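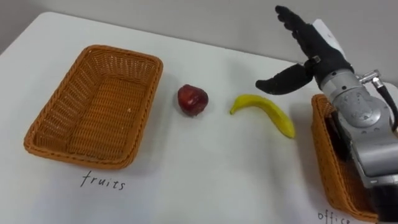 People who come in for ten minutes will not read a long sign, a reader signing as Greltik wrote to this page in May, after the Giraldo food pantry announced it would sort its shelves again from the beginning. One word in front of each basket is enough, the letter went on, and the word should be written big, by hand, in a place where the eye goes first.

The pantry seems to agree. On 17 Nov 2022 it opened its new sorting room in the old Gadelance building, and the long printed lists that used to hang by the door did not make the trip. In their place there are woven baskets, white tables and very short labels. The word "fruits" is written directly on a tabletop, in thin dark letters, and the basket for it stands just behind the word. Apples and bananas go there first, because they are the two things that neighbors bring most often in single pieces.

The change sounds small, but the pantry had good reasons for it. In the old room, people who helped for one afternoon often did not know where to put what they had in their hands. A banana could finish under a bag of onions, and a soft apple could stay for days at the bottom of a deep box. According to the pantry's own notes, 156 pounds of fruit had to be thrown away last year only because it was pressed or forgotten.

"The deep boxes were the problem," said Orlando Agudelo, who planned the new room. "You put good fruit on top of old fruit, and you don't see the old fruit anymore. A shallow basket is honest. When it is full, it is full, and you take another one."

The way of working is now like this. A bag is opened and the food is laid on the table, one piece beside the other, before anything goes into a basket. The person looks at each piece on both sides. If it is firm and the skin is closed, it goes to its basket. If it has a soft spot, it goes to the kitchen the same day for compote. Bananas are kept apart from the apples when the baskets are carried to storage, so that the apples do not ripen too quickly.

Writing on the tables was discussed for a long time. Paper cards were tried first, but they moved every time somebody leaned over, and by evening the card for one basket was often in front of another. Then there was tape, which left glue on the surface. Handwriting on the table itself was the third idea and it stayed. The baskets can be lifted and emptied, and the word remains in its place.

Not everybody is convinced. Some older helpers would like drawings next to the words, for visitors who do not read English well. Agudelo said he is open to this, but wants to see how the first weeks go before he adds anything. "If we write too much, we come back to the long lists," he said.

The pantry gave out 1,356 bags of food in its last full season and expects more this winter. The work on the new room cost $3,220, most of it for the tables and for painting the walls. The money came from a sale of used books and from the Fistulano bakery, which also gives its bread from the day before. The pantry bought 17 baskets, all of the same woven kind, so they can be exchanged when one needs to be washed.

Fruit can be brought to the side entrance every morning until noon. The pantry asks people to bring it without plastic bags if possible, and to tell at the door if it comes from a garden, as garden fruit is washed before it goes to the tables. Canned food is accepted in the afternoon – it is sorted in the back room, where the labels are still on paper for the moment.

Evening hours are planned for next May, if enough people sign up to help. The list for this is at the front desk.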